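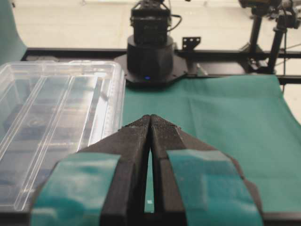 Chapter 7
Writing It Down: Diaries, Mood Logs, and What They Can Tell Us

Before you read
Have you ever kept a diary for longer than a month? If you stopped, do you remember why? Write two or three sentences and keep them. You will need them for Activity 7.4.

Key terms in this chapter: expressive writing, recall bias, self-selection, mood log, rumination, dropout

7.1 A popular piece of advice

Most people who have gone through a bad stretch have been told to write about it. The advice comes from friends, school counselors, magazine columns and the back covers of blank notebooks. It is cheap, it sounds kind, and it is hard to argue with. That last quality ought to make a student of psychology a little nervous.

Consider what is being claimed. One version says that writing about a painful event makes a person feel better. Another says that writing every day, about anything, keeps a person steady. A third says that if you record your mood you will begin to see patterns, and that seeing the patterns will help you change them. These are three separate claims. They call for different evidence, and people who defend one of them often reach for support that belongs to another.

Chapter 6 looked at talking treatments, where there is at least a second person in the room to notice when things are going wrong. A notebook notices nothing. Keep that in mind as you read the cases below.

7.2 The Zullport diaries

In the town of Zullport, a study run from the Tomaszewski Clinic asked adults with low mood to keep a diary for one winter. The study began with 200 people. By February, 132 of them were still writing. At the end, those who were still writing reported that they slept better and worried less than they had at the start, and the result was passed around as proof that diaries work.

Perhaps they do. But look again at who was asked. The people who quit were never followed up. Some may have felt so much better that they lost interest. Some may have found that sitting down each night with their worst thoughts made those thoughts louder, a habit we will call rumination. Some probably just lost the pen. The study cannot tell us, and neither can anyone who quotes it.

There is also the matter of winter. The diaries started in the dark part of the year and ended as the days were getting longer. Without a second group that did no writing, we have no way to separate the diary from the season — or from the plain fact that people tend to sign up for things when they feel at their lowest, and have some room to rise. 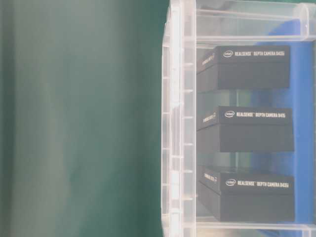

Old diaries seem like a direct record of how a person felt, and many writers say they were startled by what they found on going back to a hard year. Memory is known to tidy things up, so the page looks like the safer witness. It has its own problems, though. People write more on bad days than on dull ones, they leave out what embarrasses them, and if the diary is a public blog they also have readers to think about. A clear plastic storage bin with a milky, frosted tint and ribs down its side is still called clear. A diary is see-through in much the same sense: light comes in, and you would be unwise to swear to the shape of whatever was behind the wall. Researchers who treat diary entries as plain fact are making a choice, and they should say so.

7.3 The log in your pocket

Paper has a rival now. The mood app Nuvell asks its users to tap one of five faces, 2 times a day, and draws a line from the answers. The line is pleasant to look at. Whether it means anything is another question, because a tap made at a bus stop takes in the weather, the bus and the last message received, along with whatever lies underneath.

A reader survey in the health magazine Forkimia found that 54 percent of people who used a mood app said it had helped them "understand themselves." Before you copy that number into an essay, try asking the following:

Who chose to answer the survey?
What would a person have to do to show that they understood themselves better?
Would someone who had deleted the app in its first week have seen the survey at all?

None of this shows that writing or tracking is useless. Plenty of people are fond of their notebooks and have no wish to be studied, and a habit can be worth keeping for its own sake. It should not, however, be handed to a person in serious distress as if it were treatment. Section 7.5 returns to that point, with two case histories in which it was.

We begin with the oldest of the three claims, that putting a painful event into words takes some of the pain away.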